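Häufige Fragen zur Anschaffung von Handgreifern und Aufnahmeplätzen

Stand: 2023-09-12

Die folgenden Fragen landen regelmäßig in unserem Postfach, meistens kurz bevor irgendwo ein Haushaltsjahr endet und plötzlich Geld übrig ist. Wer vorher liest, spart sich eine Rückfrage und uns eine Antwort.

Womit fange ich an, wenn ich noch gar nichts habe?

Mit der Aufgabe. Ein Ostano-Satz im Regal sammelt zuverlässig Staub, aber keine Daten. Schreiben Sie auf, was gegriffen werden soll, wie oft und von wem. Stoff ist teurer als Würfel: Er verrutscht, knüllt sich und braucht mehr Durchgänge, bis man mit den Aufnahmen etwas anfangen kann.

Brauche ich dafür einen eigenen Raum?

In den meisten Anträgen steht ein Laborraum, in den meisten Wohnungen steht ein Tisch.
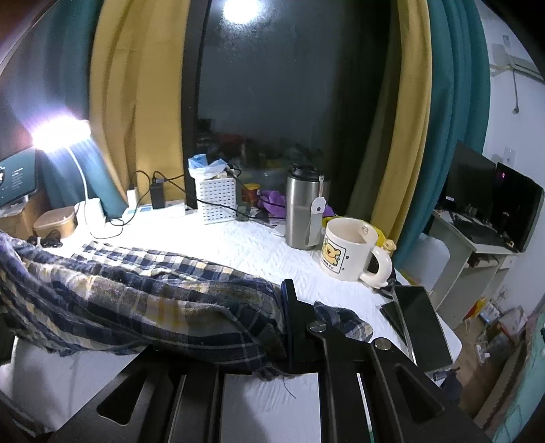
Die Raumkosten sind der Posten, den wir am häufigsten wieder aus den Plänen streichen. Für Textilaufgaben reicht eine Tischfläche, auf der sich der Greifer bequem führen lässt. Eine helle Tischdecke, eine Schreibtischlampe, ein kariertes Stück Stoff unter der Greifbacke und im Hintergrund ein Becher mit Comictier: Damit ist der Posten »Umgebung« im Grunde beschrieben, und die Möbel waren schon da. Geld gehört eher in Ersatzteile und Arbeitszeit. Wer unbedingt eine weiße Hohlkehle möchte, bekommt von uns gern die Adresse eines Fotostudios.

Ein Greifer oder zwei?

Für Aufheben und Ablegen genügt einer. Sobald etwas gefaltet, gespannt oder glattgezogen werden soll, planen Sie zwei ein, und zwar von Anfang an. Der nachbestellte zweite kommt gern mit anderem Firmwarestand, anderer Lieferzeit und einer eigenen Rechnung, die dann niemand mehr zuordnen will. Beim Indier-Paket sind beide Greifer aufeinander abgestimmt, beim Einzelkauf machen Sie das selbst.

Mit welchen Lieferzeiten muss ich rechnen?

Greifer: 14 Werktage. Ersatzpads: 5. Halterungen von Laitinen: etwa 21, wobei die Auftragsbestätigung stets von »in Kürze« spricht. Wer im Februar anfangen will, bestellt bitte nicht im Februar.

Was wird beim Budget gern vergessen?

Fingerpads, denn die nutzen sich ab. Steckdosenleisten, und zwar längere, als man glaubt. Speicherplatz. Und die Person, die das Kleidungsstück nach jedem Durchgang wieder in den Ausgangszustand bringt — sie taucht in keinem Angebot auf, arbeitet aber den ganzen Tag.

Welche Gegenstände soll ich für die Aufgaben kaufen?

Möglichst keine. Nehmen Sie, was im Haushalt liegt. Shorts mit Gummibund zum Beispiel sind ein ausgesprochen unkooperatives Übungsstück: Der geraffte Bund zieht in die eine Richtung, der Rest des Stoffs hat eigene Pläne.
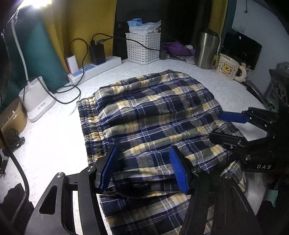
Panya Chantharasri schreibt uns dazu, der Rat sei gut, die Rechnung aber unvollständig: Bei ihr seien für Wäsche null Euro eingeplant gewesen, und nach wenigen Wochen habe man doch 19 Teile nachgekauft, weil ein Modell, das nur eine einzige Hose kennt, auch nur mit dieser Hose zurechtkommt.

Das nehmen wir auf. Setzen Sie einen kleinen Betrag für Textilien an und nennen Sie ihn im Antrag »Verbrauchsmaterial«. Bei »Hosen« ruft erfahrungsgemäß die Buchhaltung an.

Mieten oder kaufen?

Unter drei Monaten mieten, darüber kaufen. Niven vermietet auch wochenweise, verlangt aber eine Kaution, die man beim ersten Lesen für einen Tippfehler hält.

Wer berät mich bei größeren Stückzahlen?

Chaiwat Ruangrit, über das Kontaktformular. Bitte geben Sie Aufgabe, Stückzahl und Budget an. »So günstig wie möglich« ist kein Budget und wird mit einer Rückfrage beantwortet.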